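How Marble Is Made

Shares: 11 | Comments: 0

Marble is a rock. It is used for floors, statues, steps and tabletops. It starts as a different rock called limestone, and it takes millions of years to change from one to the other.

Where limestone comes from

Many sea animals have shells. Shells are made of a mineral called calcite. When the animals die, their shells sink to the seafloor and break into small pieces. More shells fall on top. Over a very long time the layers grow thick and heavy, and the bottom layers are squeezed until the pieces stick together. The result is limestone.

If you look closely at a piece of limestone, you can sometimes find the shape of a shell in it. This is a fossil.

Heat and pressure

The outer part of the Earth is split into large pieces called plates. (These are not the plates you eat from.) The plates move a few centimeters each year. When two plates push into each other, rock near the edges can be folded and carried deep underground.

It is hot down there. Water boils at 100 degrees Celsius. Limestone can start to turn into marble at a few hundred degrees, and in some places the rock gets as hot as 800 degrees. The weight of all the rock above presses on it as well.

The limestone does not melt. It stays solid the whole time. The tiny grains of calcite inside it slowly grow into bigger grains, and the bigger grains lock together like the pieces of a jigsaw puzzle. Most of the fossils are wiped out as this happens. A rock that has been changed by heat or pressure is called a metamorphic rock. "Metamorphic" comes from Greek words for a change of form.

Why marble has colors

Pure calcite marble is white. Other colors come from other materials that were mixed into the limestone.

— Iron can make marble red, pink, yellow or brown.
— Carbon, from the remains of living things, can make it gray or black.
— A mineral called serpentine can make it green.

The lines that run across a slab are called veins. Some veins began as thin layers of clay or sand in the limestone. Others began as cracks. Water moved through the cracks, carrying dissolved minerals, and the minerals were left behind and filled the gaps. A black stone with yellow or gold veins usually has a dark body and cracks filled with minerals of a lighter color.

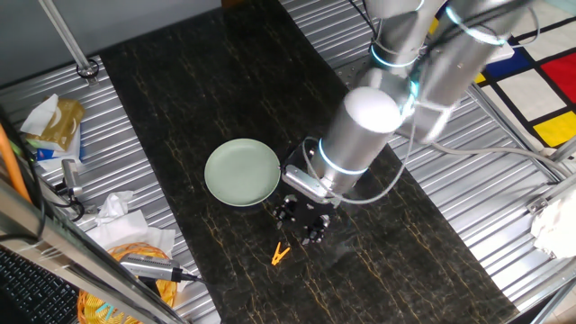

Reading time: 4 minutes

Not every surface with a marble pattern is marble. The pattern can be printed on plastic, paper or tile. Printed patterns often repeat, so one test is to look for the same vein in two places. In real stone, the veins go down into the slab, and you may be able to follow one over the edge. Real stone also feels cool when you touch it, as it carries heat away from your hand quickly.

Getting marble out of the ground

A place where stone is cut from the ground is called a quarry. The quarry at Sterkton is cut into the side of a hill in large steps. Workers drill holes in the rock and pass a long wire through them. The wire is set with small diamond beads. A motor pulls it around in a loop, and it saws through the stone. Water is poured on the cut to keep the wire cool and hold down the dust.

The blocks go by truck to a cutting shed in Trevow. A saw with many blades cuts each block into slabs, in the same way that a loaf is sliced. The slabs are then rubbed with finer and finer grit until they shine. This is called polishing.

Marble and acid

Calcite reacts with acid. Lemon juice and vinegar are weak acids, and both can leave a dull mark on polished marble. The acid dissolves a little of the surface and gives off carbon dioxide, the same gas that makes the bubbles in soda.

You can see this for yourself with a piece of chalk, if it is natural chalk, which is also made of calcite. Put it in a glass, pour in some vinegar and watch the surface for bubbles. Ask an adult first. Do not try it on a kitchen counter.

Words to know

Calcite: the main mineral in limestone and most marble.
Quarry: a place where stone is cut from the ground.
Vein: a line of a different mineral or color in a rock.

1,110 views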